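# Budgeting for a first robot arm: what did you forget?

**Posted by marrowbone_tilly, 2 October 2025**

Hello all! I help run a Saturday robotics club at a community workshop and we've finally been told we can spend 3,000 on a small arm with a two-fingered gripper. I'm so pleased I could burst. We want the older children to teach it to make a sandwich from play food: bread on a plate, lettuce, bacon, cheese, all picked out of trays.

I've got two prices so far. The Flodon arm leaves us a decent bit over. The Plumel one eats nearly the lot but comes with a wrist camera. What else should be in the budget before I send the form off? It has to be in by May, so there's time to get it right.

---

**Heriberto Sandoval**

What a lovely first project! We do very nearly the same job, so I can tell you where our money went after the arm itself.

- **Cameras.** Price two, one at the wrist and one fixed beside the table. The wrist one gets you close to the fiddly stuff, like a frilly lettuce leaf in a clear tray, but it only sees what the gripper is pointing at. If the Plumel includes one, knock that off before you compare the two.

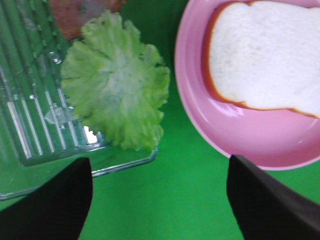
- **Spare fingers.** Budget 90 for a second pair. Ours came from Blöndal and we were very glad of them the week a bolt sheared.
- **A cloth and trays.** Cheap, but put them on the form anyway or you'll pay for them yourself (I did). Plain green cloth, clear trays with a ribbed bottom, one plate in a colour that stands out. Pink is brilliant against green.
- **Play food, and plenty of it.** Buy double. Bits wander off in pockets.

Leave room on the table too. I bought a narrow bench first and had to sell it. You want a tray either side of the plate, with a good stretch of clear cloth in front.
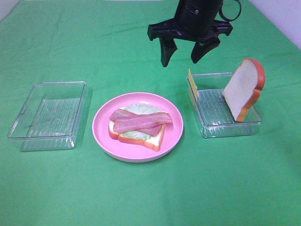
The bench we have now cost 200 second-hand and it's the best thing in the room after the arm. Solid as a rock! A wobbly table will spoil a whole afternoon, and you'll blame the gripper for it.

Shiny plastic throws white glare back at the camera as well, so keep a little by for a soft lamp. I'd go for the Flodon and spend the difference on all this.

---

**kettleandcog**

Get the Plumel. Had mine ages, no complaints.

---

**pips_workshop**

Agree with most of Heriberto's list, though I'd think harder about the food before buying double of everything. Flat slices are one sort of job. Shredded lettuce is quite another, all fluffy and spread nearly to the crust, and the fingers have to come right down into it. 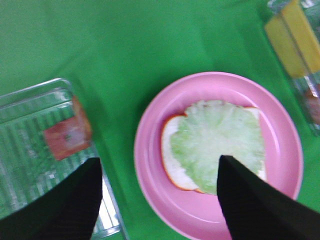 So get one small pack of each and try them before you order more. We're on a Flimard arm, 538 with the power supply, and it's a cracking little thing for learning on even if the reach is short. You could buy two and still have change for cameras, and then you don't have a queue of children waiting for one machine.

Do ask every seller what delivery costs and whether the clamp is included. Mine wasn't!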